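Search this blog
Go

Posted Sunday by the Hornau Road blog

Quick one before work. So the owl.

Pulled off by the Wosum exit at 10 pm to check a tire and there's a barred owl sitting on the shoulder. Just sitting. Trucks going by maybe a yard off and it doesnt even blink. I put the flashers on, threw my jacket over it, got it in the box I keep for groceries. Clacked its beak at me for all 50 miles to the Kröger wildlife center — nobody closer takes raptors at night, I called.

They were great. Bruised wing, no break, very thin. The intake girl said they took in 1,791 animals last year and 121 of them were owls, mostly hit by cars. Mice come to the roadside for the trash people toss. Owls come for the mice. So quit throwing apple cores out the window please, I used to do it to.

They're keeping it about two weeks, then a flight cage, then back to the same woods if it can hunt.

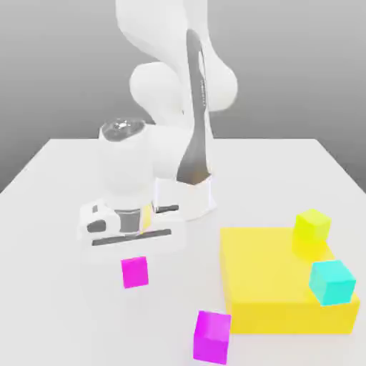

If you find one

Towel or jacket over the head. Box with a lid and air holes. No food, no water, no radio. Watch the feet, not the beak — I have the holes in my glove. Then call Kröger or Flomus, both pick up after hours.

More when they call me back. Jacket is a loss.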